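Talleck Desktop Refurbishing Bulletin
Frequently asked questions: processors, memory and used office towers
Revised 01/09/2024

This page collects the questions most often sent to the bulletin by readers who buy, repair or upgrade secondhand desktop computers. The answers assume an ordinary office tower with a socketed processor and full-size memory modules. All-in-one machines and laptops are covered in the Sutach notes.

General

What counts as a refurbished desktop?

For the purposes of this bulletin, a refurbished desktop is a used machine that has been cleaned, tested, wiped and returned to working order. Cosmetic condition is graded separately. A tower with a scratched side panel and a clean test log is refurbished. A spotless tower with no test log is used.

Do I need to replace the processor?

Usually not. Processors rarely fail in normal office service. When an older desktop is slow, the cause is more often a mechanical hard drive, too little memory, or dried thermal compound that lets the processor reach its temperature limit and reduce its own speed. Check these before spending money on a faster part.

How do I know which processors my board accepts?

Three things have to agree: the socket, the chipset and the firmware. The socket decides whether the part fits. The chipset and firmware decide whether it runs. Two processors may share a socket and still not be interchangeable, and a board from a large computer maker may support a shorter list than a retail board with the same chipset. Look up the board by the service manual for the machine, then check the firmware version in the setup screen.

Should the firmware be updated before or after the swap?

Before. The board needs a processor it already recognizes in order to run the update. Load the update with the old part still installed, restart once, confirm the new version in the setup screen, and then shut down.

Opening the case

Which way should the tower lie?

On its side, with the removable panel facing up. The board is then horizontal, small screws stay where they fall, and expansion cards do not hang from their slots. Disconnect the power cord first and hold the power button for a few seconds to drain what is left in the supply.
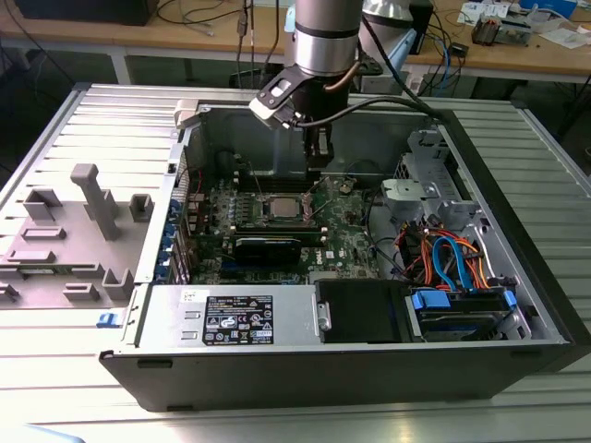 Is a wrist strap required?

It is recommended. Clip it to bare metal on the chassis, away from paint. Carpet, wool clothing and dry winter air all raise the risk of static damage, and the damage may not show up until weeks later. If no strap is available, touch bare chassis metal before handling each part and avoid walking around between steps.

Do I have to remove the graphics card?

Only if it blocks access. On compact boards a long card can cover the drive connectors or the latches at one end of the memory slots. Release the slot catch before pulling. Catches on older boards become brittle, and a broken one is seldom worth repairing — the card will still be held by its bracket screw.

Thermal compound

How often should compound be replaced?

Every time the cooler is lifted, without exception. A cooler that has not been disturbed can be left alone if temperatures are normal. In the bulletin's own log of 104 office towers, 43 ran above the limit we set for a passing result before the compound was renewed. That sample was made up of machines already sent in for service and should not be read as a failure rate.

What should be used to remove the old compound?

Isopropyl alcohol and a lint-free wipe. Work from the outside of the heat spreader toward the middle so that residue is not pushed into the socket. Wipe the base of the cooler in the same way. Let both surfaces dry fully. Do not use acetone, abrasive pads or household glass cleaner.

How much new compound is needed?

A small amount in the center, spread by the pressure of the cooler as it is tightened. Large processors may call for a line or a cross. Too much is a nuisance to clean but does little harm if the compound does not conduct electricity. Too little leaves dry areas at the corners.

The cooler will not come off. What now?

Run the machine for a few minutes so the compound softens, shut down, unplug, and try again with a slow twisting motion. Never pull straight up. On sockets where the processor is held only by pin friction, a straight pull can bring the processor out with the cooler and bend its pins.

Sockets and retention

What does the metal frame around the processor do?

It presses the processor down onto the contacts with even force. On most desktop sockets of this style the contacts are fine springs in the socket itself, and they need steady pressure to make a reliable connection. The frame is tensioned by a load lever at the side.

How much force should the load lever take?

More than most first-time builders expect. Some resistance, and sometimes a faint creaking noise, is normal. Resistance before the frame has reached the processor is not. Stop, open the lever, and check that the notches on the processor line up with the keys in the socket.

Can bent socket contacts be repaired?

Sometimes. One or two contacts that lean slightly out of line can be moved back with a fine needle under magnification. Contacts that are folded over or broken off usually mean a new board. Check the pattern of the contacts at a low angle under a bright light, where an uneven row reflects differently from its neighbors.

Can a board be shipped without a processor in the socket?

Yes, with the plastic cover fitted. A board should never travel with the contacts exposed. Sellers who list a board as tested should show the socket without the cover and then refit it before packing. 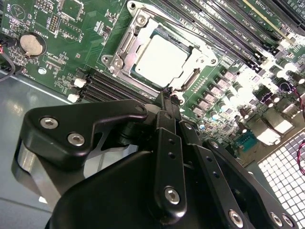
Vol. 3, No. 2

Should I tighten the screws on the retention frame?

Leave them alone unless the frame is being replaced. They are set at the factory. If they have been loosened, consult the service manual for the torque value and tighten them a little at a time, in turn. Uneven pressure can cause missing memory channels or a machine that fails to start.

Memory

Why does the machine see only half of the installed memory?

The common causes, in the order they should be checked, are a module that is not fully seated, a faulty module, a dirty slot, and poor contact at the processor socket. On current desktops the memory controller is inside the processor, so a socket fault can look exactly like a bad slot. Test one known good module in each slot in turn and write down the result.

Which slots should be filled first?

Follow the manual. Slot colors and numbering differ between makers, and the nearest slot to the processor is often not the first one to use. With two modules, the aim is to place one on each channel. Filling both slots of a single channel works but reduces bandwidth.

Can modules of different speeds be mixed?

In most cases they will run together at the speed of the slower one. Mixed modules are acceptable for office work and are a poor choice for a machine that has to be fully reliable. Registered server memory does not work in an ordinary desktop board, even when the notch appears to match.

Can the slots be cleaned?

Use compressed air with the slot latches open. Do not push tools, cards or folded paper into the slot. Gold contacts on the module may be wiped with isopropyl alcohol. Pencil erasers leave grit and wear down the plating.

Testing

What is the minimum test after a processor swap?

Confirm that the setup screen lists the correct processor and the full amount of memory. Check that the fan is spinning and that the idle temperature settles. Then run a memory test for one complete pass and a processor load test for about 43 minutes, noting the highest temperature. Readers using the Poulain checklist will find these entries on its second sheet.

The fan spins but there is no picture. Is the processor dead?

Probably not. Check the supplementary processor power connector first; it is the one most often left unplugged. After that, reseat the memory, remove any graphics card and use the board's own video output if the processor supports it. Some office processors have no built-in graphics at all and will show nothing without a card.

The clock is wrong after every restart.

Replace the coin cell. A weak cell can also cause setup options to return to their defaults, including the drive mode, which will stop an installed system from starting.

Buying and selling

Is a tray processor worse than a boxed one?

No. It is the same part sold without retail packaging, and usually without a cooler. Warranty terms may be different. Ask for a clear photograph of the markings on the heat spreader and of the underside.

What should a seller disclose?

At minimum: the full processor model, the board part number, memory fitted, drive type and hours, firmware version, and whether a setup password is present. A password-locked board may be impossible to use and should be priced for parts.

Can parts be returned under the Waton exchange?

Unopened parts can be returned through July of the same year. Opened processors are accepted only if the contacts are clean and undamaged. Coolers are accepted with all mounting hardware. Thermal compound, coin cells and cables cannot be returned.

Related pages: Power supply connectors; Drive wiping and records; Case fans and dust filters; Sutach notes on all-in-one machines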